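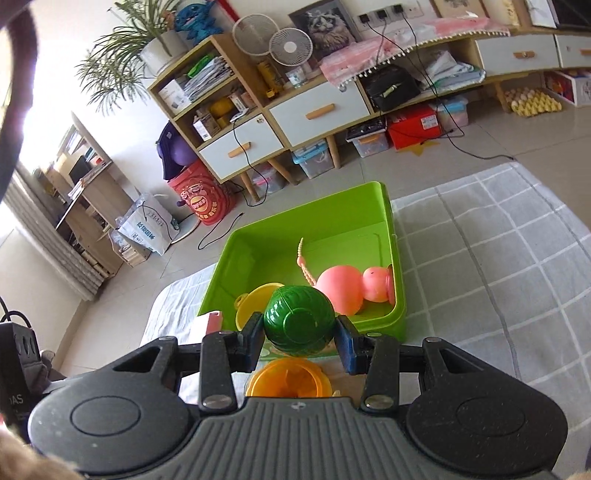
Green ball in the fingers, lime bin on the bed.

Quick one, 10/13/26, more notes to self than a post. Spent the evening on the replay tool again. Scrubbing works now, finally. Colour was swapped red for blue the whole time, my fault, one line in the loader.

Next problem is the grasp labels. The segmenter loves anything glossy and round, then loses it once the fingers close – mask jumps to the handle and stays there. Bumped the tracker window from 3 frames to 7. Better. Slower tho.

Miyuki reckons I should label contact from finger width and leave the mask out of it. Probaly right. Trying that on 50 clips before I touch the planner.

Still to do: timestamps drift, export to Fikus is broken, write tests (ha).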